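Ticket: Bunwood sorter box, balls getting stuck in the blue compartment
Opened by: Dalia Metwally
Status: waiting on customer

Dalia Metwally wrote:

Hi there! I run a little toy library (well, I say run, I do the washing and the lending and most of the arguing with the cupboard door) and we've got one of your Bunwood sorter boxes, the one with three square compartments and a round hole in each. Yellow, blue and pink. Lovely thing, goes out nearly every week and has done since March.

My trouble is the blue compartment. Balls go in beautifully and then they won't come out again. I've tried tipping it, shaking it and giving the back a good thump, and all I've managed is to upset the cat. Yellow and pink are fine, you just tip and out it rolls.

What I've tried so far:

Washed the whole box in warm soapy water, left it overnight. No change.
Swapped the balls for smaller ones. The smaller ones stick too, which surprised me!
Held a torch to the hole. I can see a sort of ridge on the left, but I couldn't tell you if it's meant to be there.

I had it out again this morning with the big metal tray next to it, so I could go through everything we lend with it and find out what fits. The tray is a proper jumble, I'm afraid. Spiky balls, plain balls, the little football, a couple of orange bricks, and the cloths I wrap things in when they go out.
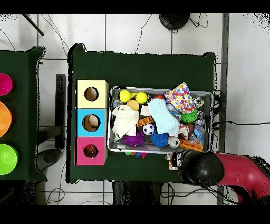 The spiky ones are the worst, by the way. The spikes fold going in and then open up inside, and you have to sort of hook them with a finger. The plain yellow ones will come out if you're patient and don't mind swearing a bit under your breath. I didn't bother with the bricks.

So is there a way of getting the back off? I can't find any screws, and I don't want to go at it with a butter knife if it's glued.

Niall MacRitchie (support) replied:

Hello Dalia, thanks for such a thorough write-up. The back panel is a push fit, no glue. Lay the box on its front, press both thumbs into the bottom edge of the panel and slide it up by 5 mm or so. If it's stiff, a hairdryer on low for 20 seconds usually loosens it. The ridge may be a spare bit of moulding. If it is, you can rub it down with 400 grit paper.

Dalia Metwally wrote:

Ooh, thank you! Thumbs did nothing at all but the hairdryer got it moving. There's definitely a ridge, running right along the bottom lip, so everything was rolling up against it and stopping. I've only got 100 grit in the house and I expect that's too rough? Yasmine Ramadan, who does the other half of the lending, thinks I should just go for it. I'd sooner ask first.

Niall MacRitchie (support) replied:

Please don't use the 100, it'll scratch the colour off! I can put a sheet of the fine stuff in the post if you send me your address. Leave the panel off until you've done it, and wipe the dust out before it goes back on.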